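Seed Swap Season Is Back in Cundham!

March 2022

If you walked past the old Golob bakery on swap morning and wondered why the line reached the bus stop, I can tell you: beans. People came for the beans! Our spring seed swap had its best turnout yet, with more than 200 packets changing hands before lunch, and I have been grinning ever since.

For those who are new to the newsletter, the swap works on a very simple system. You bring seed you saved yourself, or extra seed from a packet you'll never finish, and you take home what you like the look of. If you have nothing to bring, come anyway. Half the people who now run tables started out with empty pockets and a lot of questions.

The star this year was a climbing bean called Mutunico. Ermira Vasić has been growing it on her back fence for 12 summers, and she brought a whole jar of it, cream colored with a maroon splash around the eye. It climbs well past the top of a six-foot pole, so give it something tall, and pick the pods young if you want to eat them whole. Left to dry on the vine they make a wonderful soup bean that holds its shape and doesn't go mealy. I took eight seeds and have already worked out where they're going (sorry, sweet peas).

We also had 17 kinds of tomato, which is a new high for us. The one everybody asked about was Himo, a small yellow plum type that ripens early and keeps going until the first frost. A few of you wanted to know whether it comes true from saved seed. It does, as long as you save from healthy plants and keep them a little apart from your other tomatoes. Scoop the seeds and jelly into a jar with a splash of water, leave it on the counter for 3 days, stir it when you remember, then rinse and dry on a plate. Don't use paper towel unless you enjoy picking fuzz off seeds in January. I speak from experience.

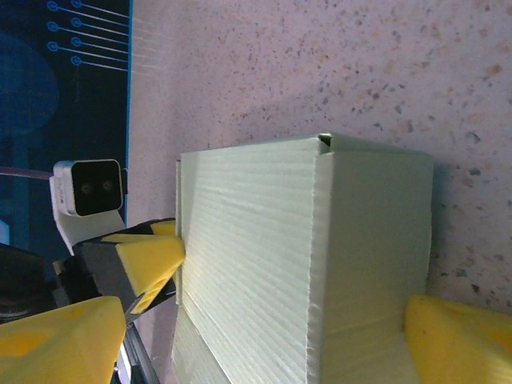 Labels came up again and again in conversation, so let me put in my plea here. Please write the variety, the year, and your name on every packet. "Squash, big" is charming but it leaves the next gardener guessing between a pumpkin and something that will eat the garage. If you know anything about how the plant grows, add that too. One packet of lettuce simply said "slow to bolt, slugs hate it," and it was gone in minutes.

Old seed is worth bringing as long as it's dated. Tomato and squash seed will often sprout after four or five years if it has been kept cool and dry, while onions and parsnips lose heart much sooner. To test a batch, fold ten seeds into a damp cloth, slip it into a bag, and keep it somewhere warm. If seven or more wake up, sow as normal. If it's only three or four, sow thickly and hope!

A word on timing, with all this warm weather tempting us. Cundham sits in a dip and the cold rolls down the hill at night, so hold your beans back until the soil has truly warmed up. Peas, spinach and broad beans can go out now. Tomatoes should be started on a bright windowsill, and turned every day or two so they don't lean over like they're listening at a door.

The bakery has kindly let us have the front room again for a plant swap in June — same idea, only with seedlings. So when you sow, sow a few too many. Spare peppers are always wanted, and so are herbs, especially the ones that are fussy to start from seed. Zucchini we can probably manage without, but bring them if you must.

If you'd like to help set up tables, leave your name in the notebook on the bakery counter. Ermira still has a handful of Mutunico beans set aside for anyone who missed out, and she'll happily tell you how she cooks them.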